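The Woman Who Can't Say No to a Saucer

Friederike Weidemann opens the door holding a gravy boat and asks whether I've eaten. I say I have. She looks disappointed, and I find out why a few minutes later: she has been trying to get a gravy boat used since July.

Weidemann is the keeper of the Bredenwood Crockery Library, a grand name for what is, on most afternoons, her kitchen and the laundry off it. People borrow plates from her. They come for christenings, wakes, street lunches, the fortieth birthday where somebody has promised not to use paper. They take away what they need in milk crates and bring back what they haven't broken. There is no charge, although there is a jar, and she does tend to stand next to it.

"I started with my aunt's dinner service," she says. "Twelve places, minus two plates she'd thrown at my uncle. I thought I'd lend it out a few times and then give it away. Then people started bringing me theirs."

The card file on top of the fridge now goes up to 1000, and she is putting off buying more cards in case it encourages anyone.

None of it matches. I ask if that was a decision.

"It was a decision made by other people," she says. "No one has ever donated a full set. They donate what's left after the divorce. I had a man bring me five egg cups and a lid. I said, what's the lid to? He said he'd been hoping I'd know."

She shows me the laundry, where the shelves go up to the ceiling and the washing machine has the cornered look of a dog at a party. Everything is grouped by what she calls temperament. Florals are together. Blue rims are together. There's a section for things with gold on them, which can't go in the microwave, and a section for things whose owners swore had no gold on them, which have been in the microwave.

Her offsider in all this is Ashwin Kandasamy, who lives two streets over and came in to borrow soup bowls for a funeral. He returned them cleaner than they went out. "I'd never seen the bottom of those bowls," Weidemann says. "I rang him that night." He has been doing the washing-up ever since, and has opinions about it. He's at the sink when we come back through, and answers my questions facing the window.

"Dishwashers are for people who don't like their plates," he says. What about people who don't like washing up? "Same people."

His method, for the record: glasses first, then anything pale, then anything patterned, then the roasting tin, which he would like it known isn't part of the collection and belongs to Friederike. Water as hot as you can stand. Bowls get drained on their sides. I ask him what's wrong with upside down and he turns around for the first time.

"You get a ring," he says. "You put a bowl face down on a bench, you trap the steam, you get a ring. People have been doing it all their lives and they think the ring is the bowl."

Weidemann, behind him, is nodding like someone in church.

The bench itself deserves a word. It came with the house, along with the tiles, which are pale pink with a black dotted pattern of diamonds, and roses here and there for anyone who might have found the diamonds austere. A previous owner chose them. Weidemann speaks of this person often, without warmth.

"I was going to rip it all out," she says. "I had a quote from Zivley, I had a colour picked. Then I put a floral plate down on it one day and couldn't find the plate. And I thought, well, that's a kind of achievement."

The quote was for more than 2000 dollars. It's still on the fridge, held up by a magnet in the shape of a prawn.

We sit down with tea. Mine comes in a cup with a hunting scene on it, hers in something brown from the seventies with a handle like an ear. I ask what goes out most, and she doesn't need the card file.

"Plain white with a blue rim. Every time. They come in here and they coo over the roses, oh my nan had these, and they hold them up to the light, and then they borrow the blue rims. It's like watching people at the library pick up Tolstoy."

And the florals?

"Florals go to the under-thirties. They think it's funny. Then they eat off them and it stops being funny and they want to know if they can keep one."

Can they?

"They can ask."

One who asked was Samira Saab, who borrowed 26 dinner plates for her engagement party and brought back the lot, along with a typed list of which ones had been admired and by whom. I ring her later in the week to check this and she says it's quite true, and that she'd have made it a spreadsheet if there'd been time.

"My mother-in-law cried over one of them," she says. "Big pink flower on it. She'd had the same one in Beirut, or she decided she had. Friederike said to tell her it was on long loan. It's been on her wall for a year and a half. I don't think it's coming back."

Weidemann, when I bring it up, says that she has no idea what plate that would be, and writes something on a card.

Breakages are handled under what she calls the honesty system, meaning that you confess and she forgives you and then mentions it every time she sees you. Chips are tolerated on the underside. Cracks are not tolerated anywhere. Štěpánka Mikuš, a potter who rents a shed out past the rail yards, takes the casualties and turns them into garden edging. I ask Weidemann whether it's nice, to see the old plates get another life. "It looks like a car accident," she says. "But she's very fond of it."

She has been offered help of the more organized sort. A storage company called Treradix proposed stackable tubs with a barcode on each. She let their man talk for the whole of a pot of tea and then asked him how the tub would know a saucer from a side plate. He said it wouldn't need to. "And that was that, really," she says.

I've been told to ask about the oval. Weidemann and Kandasamy exchange a look that takes in the back of my head. It's a white oval plate with dark blue strokes like leaves coming in from the rim, and the two of them can't agree on what it's for. He says fish. She says it's a cake plate for a cake that has let itself go. It was left on the porch in a Shboul fruit box with no note, and it has gone out exactly 2 times, once to each of their households, as evidence.

"I did a fish on it," Kandasamy says. "It looked marvellous."

"It looked like a fish on a cake plate," says Weidemann.

By now it's late in the afternoon and there's a return due, so the bench is filling up again. A woman called Abla Akl is coming by for bowls; her sister's lot are down from the coast, and there are children involved. Weidemann wants the small ones found, the thick ones, the ones that bounce. Kandasamy says nothing bounces. She says he should have seen her aunt's. He holds one up to the window, runs his thumb around the foot of it, finds something I can't see, and puts it back in the water.

I ask whether she ever thinks about stopping.

"All the time," she says. "I'd like a laundry. I'd like to open a cupboard and have it be a cupboard. But then someone will die, or get married, and they'll ring up, and what am I going to say? Use paper?"

She walks me out past the shelves. At the door she puts the gravy boat into my hands, wrapped in a tea towel, and tells me it's due back whenever I like. I don't eat gravy. I've had it three weeks.
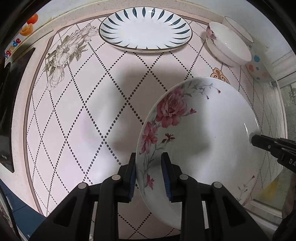 Plates, a bowl and a cup by the pink tiles, Bredenwood 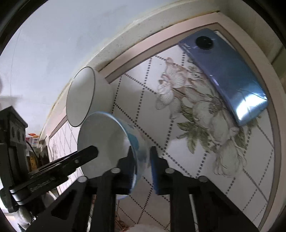

Page last changed in July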